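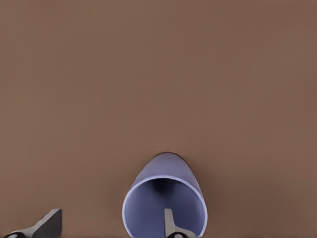

3 min read

Carbone by Solasix, reviewed from the dish line

The sales pitch for Carbone is that it takes over cup handling and your crew gets to do "better work." Our kitchen in Oltwood ran it for 9 weeks, and I'm still waiting to meet the better work.

You plan jobs in a simulator first, one finger in the cup and one outside. I liked that part. It's clear, and the dish crew could follow it and argue with it.
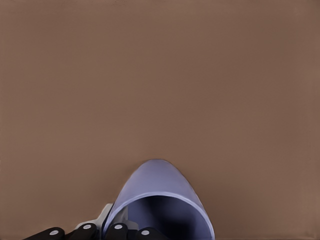 What changed for the crew

Two people went from stacking to watching. One told me her back feels better and her day feels longer - I believe both. The 63-page manual says nothing about breaks.

Worth it? For 200 cups a shift, no. The bigger Sestirton site might feel differently.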